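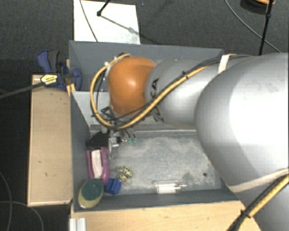

Before the early 1600s, most educated people in Europe learned about motion from books that sorted it into kinds, such as natural and forced, and said very little about how far a thing moves in a given time. The idea that a falling body gains speed according to a simple rule had been discussed on paper by medieval scholars, but measuring it was another matter. Today the rule is part of everyday engineering. The motion of a gray arm with an orange joint cap is described in terms of position, speed and acceleration, and those words only have their present meaning after a long period of work with balls, boards and water. This project looked at one piece of that work, the inclined plane experiment, and tried to repeat it with a water clock.

Project report, History of Science in Practice
Student: Anitha Chowdary
Supervisor: Theresia Hubmann

1. Question

The experiment is described in a well-known dialogue on mechanics from the first half of the seventeenth century. A ball is rolled down a groove in a long sloping board. The time is found by letting water run out of a vessel through a thin pipe and weighing what comes out. The author of the dialogue claims that the distance covered grows with the square of the time, and that the repeated trials agreed very closely.

Some later historians did not believe this. In the middle of the twentieth century it was argued that a water clock could not be good enough, and that the experiment was either imagined or reported with the results cleaned up. Others then rebuilt the apparatus and found that it worked better than expected. I wanted to know how hard it is for a person with no special training to get a result that supports the rule, and where the errors come from.

2. Sources

I used an English translation of the dialogue and four articles about reconstructions. All of these were in the Zaugg Library except one article, which came by interlibrary loan in January. The original text gives the length, width and thickness of the board in units that modern writers convert in different ways. It does not give a table of results. This matters, because a reader cannot check the claim of close agreement against any numbers. Surviving working notes from the same period do contain numbers, but they deal mostly with balls leaving a ramp and landing on the floor, and the historians do not all read them the same way. I have left them out of this project.

3. Apparatus

The track was made from two lengths of wooden molding joined end to end, with a groove cut down the middle. The usable length was 415 centimeters. The original board was longer, but a longer track would not fit in the hallway we had permission to use. The joint was sanded three times before the ball stopped clicking as it passed over it. The groove was lined with smooth paper, where the original used parchment.

The ball was steel. The original was bronze, but for a solid ball the material should make little difference to the way it rolls.

The slope was set with books and thin cards under one end and checked with a Tilto angle gauge. It was kept the same for the whole project. I had planned to use three slopes, and Ms. Hubmann advised me to do one properly first. There was no time for the others.

The water clock was a wide plastic tub on a shelf, with a short pipe in the side near the bottom. The flow was controlled with a Wedex quarter-turn valve, and the water was caught in a cup and weighed on a Jilico kitchen scale. A wide tub is important. As water leaves, the level drops and the flow slows down, and in a narrow vessel this would spoil the comparison. I topped up the tub to a pencil line after each run.

The valve is the biggest departure from the original. The text does not say how the flow was started and stopped. Most people who have rebuilt the clock put a finger over the end of the pipe. I tried this for one afternoon and spilled too much.

4. Method

I chose 5 distances: the full track, three-quarters, one-half, one-quarter and one-eighth. A small wooden block was clamped at the chosen distance, so that the end of each run was marked by a knock. I released the ball by lifting a ruler with my left hand and opened the valve with my right. At the knock I closed the valve. Each distance was run 20 times.

Runs were thrown out only if the ball left the groove or I missed the valve handle. I wrote down the reason each time, before weighing the water, so that I could not choose to drop a run after seeing an awkward result.

To check the clock itself, I opened the valve for one minute by a phone timer and weighed the water. The first check gave 1,311 grams. Later checks, made at the start and end of each session, were close to this, except for one session when a bit of grit had lodged in the pipe. The runs from that session were repeated.

5. Results

If distance grows with the square of the time, then a run over one-quarter of the track should take half the time of a run over the full track, and so should give half the water. My average for the quarter distance was slightly more than half. The three-quarter and half distances were both very near the values expected. The one-eighth distance was the worst and gave clearly too much water.

The spread within each group of runs was about the same size for all distances, measured in grams. This means it was a much larger share of the total for the short runs, where there was less water in the cup.

I also tested a different rule, in which the time is simply proportional to the distance. This would be true if the ball rolled at a steady speed. It did not fit at any distance. Under that rule the quarter run should have given a quarter of the water, and not one of my runs came near that. So even a rough version of the experiment can separate these two rules easily. Showing that the square rule holds very closely is harder.

6. Sources of error

The spread being the same size at every distance suggests that most of the error comes from the start and the stop, and not from the flow. The excess water in the short runs points the same way. I think I closed the valve a little late nearly every time. A fixed delay adds the same amount of water to every run, and it shows most where the total is small. When I subtracted one constant amount from all the averages, the fit at the one-eighth distance improved a good deal. I have reported this separately, as the correction was chosen after I had seen the data.

Practice also made a difference. My first group of runs had a wider spread than any later group, although it was done at the full length, which should be the easiest. I did not go back and repeat it – in a second project I would do a full set of practice runs first and not count them.

Drops hanging from the pipe after the valve was closed were a smaller problem. I let them fall into the cup until the count of five and then took the cup away. Water left inside the cup from the run before was dealt with by setting the scale to zero with the damp cup on it.

7. Discussion

The result agrees with the writers who think the experiment could have been done as described. A water clock made from a tub and a pipe is steady enough over the few seconds needed. The weak part is the hand of the person working it. Someone who had done hundreds of runs, possibly with a helper to release the ball, could have done much better than I did.

This does not show that the experiment was done in the way the text says. A reconstruction can only show what was possible. It also does not settle what the author meant by saying that the trials agreed closely. He had no standard way to report a spread of results, and readers of the time would not have expected one. The claim may have been an honest summary of good runs, with the poor ones left out without comment.

There is also the question of what the experiment was for. Two of the articles I read treat it as the way the rule was found. The other two say that the rule came first, from argument or from earlier trials, and that the water clock was used to persuade readers. My own runs cannot help here, as I knew the rule before I started. It did affect how I worked: I caught myself being pleased by certain numbers on the scale, and this is why I began writing down rejected runs before weighing.

8. Further work

A second slope would be the obvious next step. It would also be useful to have two or three people do the same set of runs, to see whether the late closing of the valve is common or only mine. The track is stored in the department, in two pieces, with the joint marked in pencil. The full list of weights is in the appendix, including the rejected runs and the session with the blocked pipe.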